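The Second Set of Fingers

Mhairi Buchanan had been testing grippers at Ellery for six weeks when the fingers from Orkdale came in. They arrived in a padded envelope with a packing slip and no instructions. She put them on the bench next to the fingers from Mudum, which she had already run for a month, and went to look for a screwdriver.

The job was simple on paper. Ellery sold kitchen arms to hospitals and care homes, and the arms needed a hand that could pick up a spoon, a lid, a slice of bread and a folded napkin. Two suppliers wanted the contract. Each set of fingers got 200 tries at each item, on the same arm, with the same camera at the wrist and the same controller. Whoever dropped less won.

The Mudum fingers had soft pads. They were good with bread and bad with spoons. On lids they did well until the pads picked up flour, and then they did badly until somebody wiped them. Mhairi had wiped them a lot. She had 2,320 tries in her log for Mudum, counting the ones she had thrown out and repeated, and she could tell from the other side of the room when a grip was going to fail. The motor made a small extra sound, like a person clearing their throat.

Her boss called from Cavusberg on Sunday evening.

"Are the new ones on?"

"I'm putting them on now."

"It's Sunday."

"You called me," Mhairi said.

He asked how they looked. She said they looked like fingers. He said the Orkdale people were very sure of themselves, and that he would like a number by the end of the week – any number, as long as he could say it out loud in a meeting.

She hung up and finished tightening the screws. Then she moved the arm out over the table, opened the gripper and looked at the wrist camera's picture on the monitor. She always did this before a first run. With the Mudum set, the pads had filled the lower corners of the picture and hidden anything close to the hand. These were thin and dark, with square ends, and they leaned in toward each other. She could see a lot of table between them.
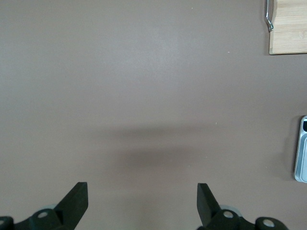

First Run

She started with the spoon, since the spoon had caused the most trouble. The arm came down, the blades closed, and the spoon went up. She wrote down a pass. The arm put the spoon back and did it again.

By ten o'clock she had 46 tries and two drops. Both drops were the same. The controller had closed the fingers before the hand was all the way down, and the spoon had shot out sideways and hit the floor. That was a timing problem, and timing was her department. She changed one value, wrote the old value in the margin and kept going.

The bread was another matter. The blades went into it like a fork. On the third slice she lowered the force, and the slice slid out and landed flat. She raised the force halfway back and got a slice into the air with two neat slots in its sides. Nothing in the test sheet said whether that was a pass. She read the sheet twice. It said "lifted and held for five seconds." It had been lifted and held for five seconds.

She ate the slice while she thought about it.

Her mother had been in one of the homes that bought from Ellery. It was before Mhairi worked there. The arm in the dining room had given her toast every morning, and her mother used to thank it, and then complain that the toast was cold. She had never said anything about the shape. But she would have noticed slots. She would have turned the plate around and shown them to the woman beside her.

Mhairi wrote "fail" in the log, and next to it, "marks bread." Then she added a new line to the test sheet and initialed it.

It meant going back through the Mudum runs, too. There were 1,443 clips left on the drive, and she would have to check every slice in them for dents. She put the kettle on, pulled the chair up to the monitor and opened the first one.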